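Darkora Used Calculator Rental, Semester Plan
Item: Bakard graphing calculator, refurbished
Ships from: Mireck warehouse
Term: one semester, spring returns due in May

You need a graphing calculator for exactly one class. The class will use it for exactly one chapter, and then the professor will ban it from the final. We have built a business on this.

Each Bakard comes with a slide cover, a USB charging cable and a quick-start card. The full manual is a download, and it is as thrilling as you'd expect. Memory is wiped before shipping, so whatever games the last student loaded are gone. We're sorry about that too.

Cosmetic grades run from 1 to 3. Grade 1 looks new. Grade 2 has been in a backpack. Grade 3 has been in a backpack with keys, and somebody may have scratched the quadratic formula into the cover. All grades do the same math.
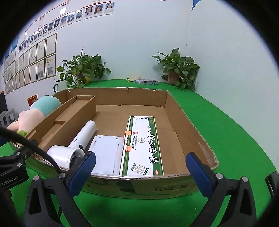
What happens if I drop the class?

Send the calculator back within 30 days of delivery and you get the full rental fee refunded, minus return shipping. After that the fee stays with us, and you may as well learn what the log button does.

We keep 2,000 units in rotation and they go fast in the first week of classes. Orders placed through the Koo campus store page can be picked up at the counter, if your campus has a counter.

Want to keep it? Pay the buyout price shown in your account before the due date and it's yours, chapter or no chapter. Late returns are billed by the week until they reach the buyout price, and then we stop writing to you.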